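# Beard and shaving questions I keep getting

I've been writing about beards and razors on this site for nine years, and my inbox fills up with the same questions over and over (I love it, keep them coming!). So I've put my stock answers in one place. Last tidied up Sat 7 April. I buy my own stuff unless I say otherwise, and I'm a guy with a bathroom shelf and not a dermatologist, so if your face is doing something alarming, please go see one.

## Growing it out

### How long before I know if I can grow a beard?

Give it 60 days. I know, I know, everyone says a month, but a month is exactly when most beards look their worst. My cheeks didn't catch up with my chin until well into the second month, and if I'd shaved when my sister started making comments I would never have found out. Don't trim anything except the neck in that stretch. Put the clippers in a drawer if you have to.

### My cheeks are patchy. Is there an oil or a serum that fixes that?

I haven't found one, and I've spent more than I'd like to admit looking. What does help is length. Hair from the fuller spots lies across the thin ones, and from normal talking distance you can't tell. If you're at an inch or so and you still see big gaps, try a shorter style that leaves the cheeks out of it: a goatee with a connected mustache, or just heavy stubble all over. Stubble is very forgiving.

### It itches like crazy. Does that stop?

Yes! Usually in the second or third week. Wash it every other day with something gentle, pat it dry, and work in a few drops of oil while it's still a little damp. Get the oil down to the skin with your fingertips, because the skin is what's itching. Regular bar soap made mine far worse, so if that's what you're using, switch that first and see.

### Where should my neckline go?

Higher than the place where the hair stops and lower than your jaw. Put two fingers above your Adam's apple, and that's the lowest point of the curve. From there it runs up toward the back of each ear. The most common mistake I see in photos people send me is a line cut right along the jawbone, and the minute you turn your head it looks like you have a chin strap on.

If you've already gone too high, leave it alone for a week and start over. It grows back fast down there.

## Trimmers and clippers

### Which trimmer do you use?

Right now it's a Nastex, the corded one. It's loud and it's ugly and I adore it. I've also got a cordless Tellel that lives in my gym bag. The Nastex cuts cleaner through thick growth, the Tellel is lighter in the hand and better around the mustache. If I could only keep one I'd keep the Nastex, but I have a really coarse beard, and someone with finer hair would probably pick the other way.

### What guard should I start with?

The longest one in the box. Go over everything, look at it in decent light, and step down one size if it's still too long. You can always take more off. I once grabbed the wrong guard half asleep before a wedding and ended up clean-shaven in all the photos -- my own grandmother walked past me.

### With the grain or against it?

For trimming with a guard, against the grain gives you an even length and with the grain leaves it a touch longer. I do the cheeks with the grain and the underside of the jaw against it. Hair on the neck tends to swirl, so run your hand over it and feel which way it's rough before you start.

### How do I look after the blades?

Brush them out every time. One drop of clipper oil every few uses, run it for several seconds, wipe off the extra. If the trimmer starts pulling, clean and oil it before you buy new blades. Nine times out of ten mine just needed that.

### Can I use the same trimmer on my chest and, uh, elsewhere?

You can, but please don't use the same head. A lot of trimmers come with a spare, or you can pick up a cheap second trimmer and mark it with tape. Always use a guard on looser skin, go slowly, and pull the skin flat with your free hand. Trim dry and shower afterward so you're not hunting for little hairs all day.

## Wet shaving

### Is a safety razor worth it?

For me, yes, mostly for the money and because it's fun. A cartridge razor is faster and easier to travel with. With a safety razor you need a week or two of patience, short strokes, and no pressure at all. Let the weight of the head do the work. Hold it at a shallow angle, and if it's scraping, tip the handle a little.

I've had my Zapata for years and it looks the same as the day I got it, apart from the handle, which I dropped in the sink.

### Cream, soap or gel?

Whatever you'll take the time to lather. I like the Malar cream in the tub since I can get it going with just my hands when I'm running late. Soap and a brush feel nicer on a Sunday. The canned stuff is okay too, I won't fight you over it, but it dries on my skin before I get to the second cheek.

### I get red bumps on my neck. What am I doing wrong?

Probably shaving too close. Stick to one pass, with the grain, using a fresh blade, after a warm shower. Rinse cool. Skip anything with a lot of alcohol in it for a while. And if you get ingrown hairs often, quit chasing that glassy smooth finish on the neck and use a trimmer with no guard down there. It leaves a tiny bit of shadow and the bumps have a chance to calm down. If they hurt or won't go away, that's one for a doctor.

### How often do you change the blade?

Mine goes about 47 hours of beard... kidding. I change it when it tugs, and for me that's every fourth or fifth shave. Thick hair eats blades. Don't tough it out with a dull one.

## Barbers

### Should I let a barber shape it the first time?

I really think so! Then you just follow the lines at home. I go to Raffaele Greco, and in February he took off maybe a quarter of an inch and fixed a lopsided side that I'd been making worse for weeks. Tell the barber what you want to keep. "Leave the length on the chin, clean up the cheeks" is much clearer than "just tidy it up."

### What if I hate the result?

Say so before you get up from the chair. Any decent barber would much prefer to fix it on the spot. If it's too short there's not a lot anyone can do, so go home and find a way to pass a slow weekend.
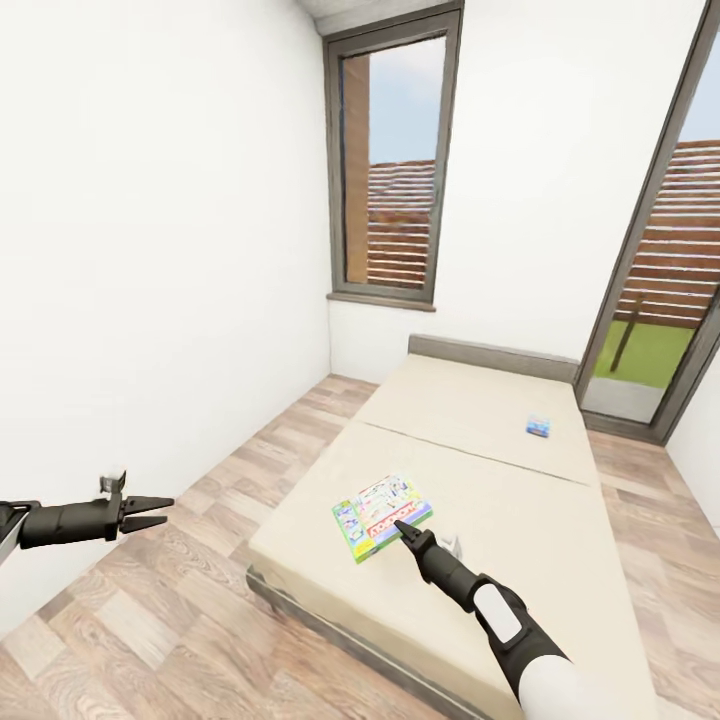 ## Travel and storage

### What goes in your travel bag?

The Tellel, one guard, a small comb, a travel bottle of oil, and a cartridge razor. I leave the Zapata at home if I'm only taking a carry-on, since loose safety razor blades aren't allowed in the cabin and I don't trust myself to remember to take the blade out. If I'm checking a bag, it all comes along.

### Can I keep everything in the shower?

Keep the razor out of it. Rinse it, shake it, and stand it somewhere it can dry. Same goes for the brush: bristles down if you've got a stand, otherwise just upright on the shelf. My cream sits in there sometimes and it's been fine with the lid on tight.

### How do you keep hair out of the sink?

I tape an old pillowcase to the mirror and tuck the other end in my collar. There are bibs made for this with suction cups, and they work better than my pillowcase, but mine was free. Whatever still gets in the sink, wipe it up with a dry paper towel before you turn on the faucet. Once it's wet it sticks to everything.

## About the site

### Will you review my product?

Maybe! Send me a note first. I only write up things I've used for a month or longer, so it's slow. My posts get 1,000 readers on a good day, and I'd like them to keep trusting me.

### Can I send you a picture of my beard and ask what to do with it?

Please do, it's my favorite kind of mail. Front and both sides, daylight if you can manage it, and tell me how long you've been growing it. I answer on weekends -- sometimes the weekend after, if the pile's big. Let me know if it's okay to post your picture, and if you don't mention it, I'll keep it to myself.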